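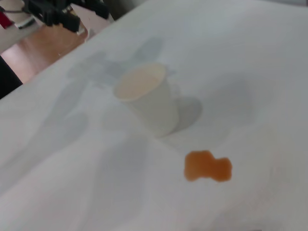

THE RULES OF THE SPILL

By our workshop correspondent, December

Bumholm has a written procedure for mopping up orange liquid, and it runs to 182 clauses. I have read them all, over two pots of tea.

The document, known as the Hodedine code, sets out how a pair of robot arms should behave when there is a mess on the table. Clause one says the spill is to be found before anything moves. You would think this hardly needed saying. The authors plainly had reason to think otherwise.

Then comes the business of the cup. A cup standing near a spill must be treated as full until shown to be empty, a rule I have since adopted at home.

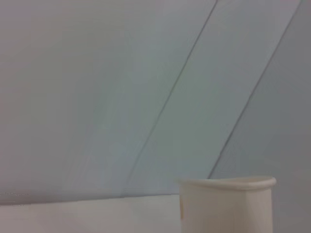

Siregar, the rival code from down the coast, lets an arm go straight for the puddle and worry about crockery later. The two camps have swapped 700 comments on the matter, several of them polite.

Where they agree is on cloths. One arm holds the cloth, the other keeps its fingers to itself, and wiping goes from the outside in. My grandmother worked to the same standard and never charged for a copy.

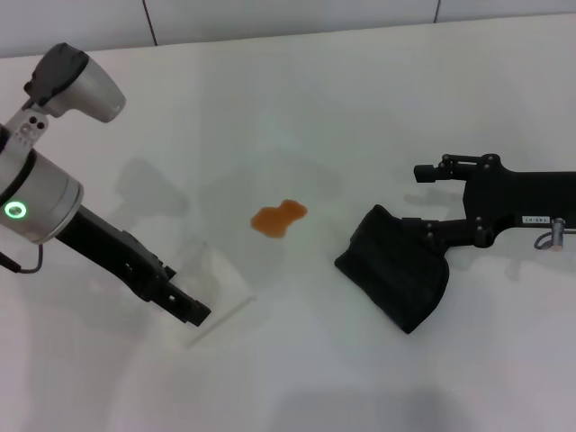
Two arms, one cloth and a spill still to be dealt with.

The next edition is due in spring, with a new annex on gravy.

Comments

Dundura: Clause 44 contradicts clause 9. I wrote to them in June.

teatowel_2493: Outside in, always. My husband needs this annex.

benchfitter: What about custard?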